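Ticket 1711 – Circuit breaker trips when kitchen and lounge sockets are both in use
Status: open, awaiting parts
Site: Flanddale, ground floor flat
Raised by: tenant
Assigned: B. Garrido
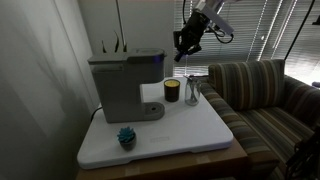

Initial report. Tenant states that the RCD in the hall cupboard drops out in the early morning, usually before 7. Everything on the socket side goes off, lighting stays on. Resets without trouble and holds for the rest of the day. Started in December. No work done on the wiring before that as far as the tenant knows.

Consumer unit is a Zornmont, split load, RCD on the socket side only. Label inside the door lists the ring as "sockets all", so kitchen and lounge are on one circuit.

Entry 1. Asked the tenant to note what was switched on at each trip. List came back with the kettle, washing machine, lounge coffee maker and the immersion timer in various combinations. No single appliance is on every line. Overload ruled out for now, as it is the RCD that trips and the ring MCB stays up.

Entry 2. Thursday visit. RCD tested at the board, trip time and trip current both within limits. Insulation resistance on the ring, line and neutral joined, to earth: 78 megohms with everything unplugged. Good. Repeated with the fixed appliances reconnected: 2 megohms. Not a failure in itself, but too large a drop to leave.

Entry 3. Portable appliances tested one at a time. Kettle fine. Toaster fine. Coffee maker fine, flex and plug sound. Washing machine slightly low but acceptable. None of these accounts for the reading.

Entry 4. Immersion heater is fed from a fused spur off the ring, which is not on the board label and should not have been done that way. Spur isolated, reading on the ring recovered. Element tested cold at the terminals and it is low to earth. Timer is a Carrasco mechanical type, set to come on at 5.40. With the timer off the tenant had no trips over the following week. With it back on, tripped on the second morning.

Probable cause: element sheath breaking down and leaking to earth as it heats. Leakage from the other appliances adds to it, so the trip time varies and the list in entry 1 shows no pattern.

Action:
Replace element and thermostat. Dikport part on order, quoted 20 working days.
Run a dedicated supply for the immersion from the spare way in the board.
Correct the circuit label.
Spur to stay isolated until then. Tenant has the combi shower for hot water and is content with that.

Entry 5. Supplier chased. No change to delivery date. Ticket stays open – please do not close it on the strength of there being no trips, the spur is off.

B. Garrido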